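March 3, 2026

Muli stopped dead at 150 again. That is 150 handovers, left hand to right hand, which is all I have asked of it since October, and at 150 it locks both wrists and sulks until someone pulls the plug. Yesterday it got to 64 and I was foolish enough to tell people it was tired.

The log says "grip conflict, arm B." Arm B says nothing. I rang Cleltberg, who sold us the wrists, and was told it sounded like a Grasska issue, Grasska being the controller. Grasska's support line played me a flute for most of my lunch and then suggested I call Cleltberg.

Trinidad Manalastas thinks neither hand ever decides the other one has got hold of the thing, so they both keep squeezing, the current climbs, and the safety cutout does its job. She said this in 4 seconds while eating a pear. I have spent 2 weeks on it.

I should write down the other part too, for my own good. On the last stop I reached in to free the fingers before the power was off. They are soft fingers, the arms behind them are not, and Sharon Kioko saw me do it. She didn't raise her voice. She wrote my name on the whiteboard under the word PLUG, and there it stays until Friday.

Started again after that, slow speed, my hands in my pockets like a kid in a china shop.
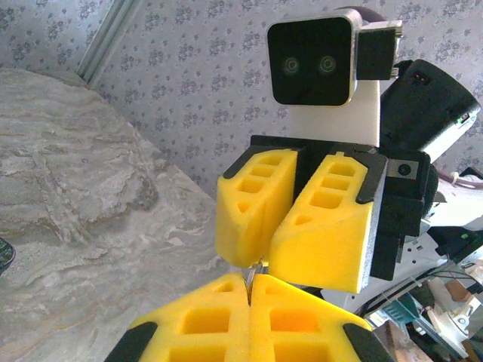

Muli, both grippers tip to tip, with the thin bit pinched in the near one.

Tomorrow I try Trinidad's idea and lower the squeeze on B. If it works I owe her a pear, and if it doesn't I get the flute again. Must also find out who has the Dalska manual - not on the shelf, not under the shelf.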